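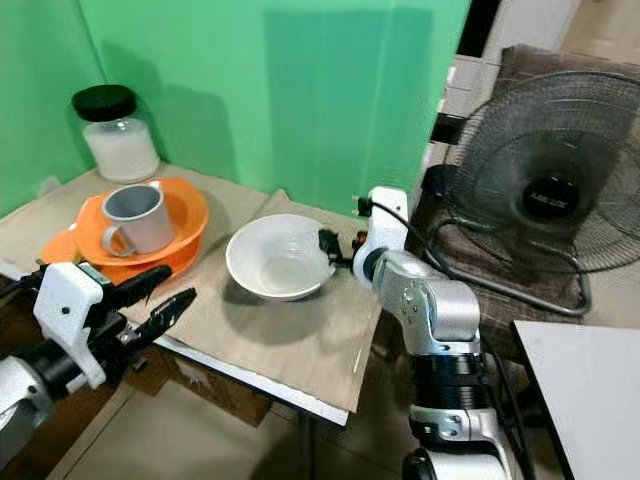
How do you stop a pile of everyday dishes from chipping, toppling or wedging itself together for good? Put the widest, flattest thing on the bottom, put handles on top, and keep the ceramic away from the plastic until you know which one is going to win.

I learned to stack dishes in a rented kitchen on Carrasco Street with 19 inches of usable shelf and a landlord who considered that generous. What follows works for a small mixed set: plastic plates and bowls, a mug, a ceramic bowl or two, and a jar of something white that you swear you'll label.

What you need

A flat surface. A sheet of cardboard to cover it. A soft cloth. Somewhere for the dishes to end up, which should be decided before you start and almost never is.

Step 1: Cover the table

Lay cardboard over the tabletop. Ceramic has an unglazed foot ring more often than not, and that ring will sand a line into a nice table with great patience. Cardboard from a shipping box is fine. If it has a crease, work on the flat part. A bowl set down on a fold will rock, and you'll blame the bowl.

Step 2: Park the jar

Glass jars go to a back corner first and stay there. Tighten the lid. If the contents are a white powder or granules, this is a good time to find out whether you own sugar, salt or baking soda, and to write the answer on a piece of tape. I once made a pot of coffee with the wrong one. It was February, the stores were closed, and I drank half of it out of stubbornness.

Step 3: Start the plastic stack

Plate down, bowl on top. A bowl with a flared rim will sit happily on a flat plate, and the rim gives your fingers something to catch when you want it back. Don't put the plate on the bowl. It looks stable for as long as you're watching it.

Matching colors are optional. My orange ones are left over from an Ivia picnic set that has outlived two picnic baskets and the will to picnic.

Step 4: Add the mug

A plastic mug can ride inside the bowl. Set it upright, and turn the handle to whichever side you won't be reaching across. One mug per stack. Two mugs in a bowl is a wind chime.

Check the inside before you park it, too. A dark interior hides coffee rings very well, and they'll still be there next month.

Step 5: Deal with the ceramic

Keep the ceramic bowl by itself while you build everything else, in the middle of the table where you can see it. Ribbing on the outside is pretty and also collects grease, so run the cloth along the grooves. Then pick the bowl up by the rim and the foot together - one hand each - and carry it to its own spot.

If you really must nest ceramic, put a folded paper towel between pieces. Farner sells felt circles for this at a price that suggests the felt was hand-raised. Paper towel works.

Step 6: Move the stack

Lift from the bottom plate with both hands. Keep it low and close to you. The mug will try to leave on corners, so walk like somebody carrying soup.

If two bowls get stuck

Put cold water in the top one, stand the bottom one in warm water, and wait 9 minutes. Twist gently. Skip the boiling water and the butter knife, both of which I've tried, and one of which is why I now own a single Takness bowl instead of a pair.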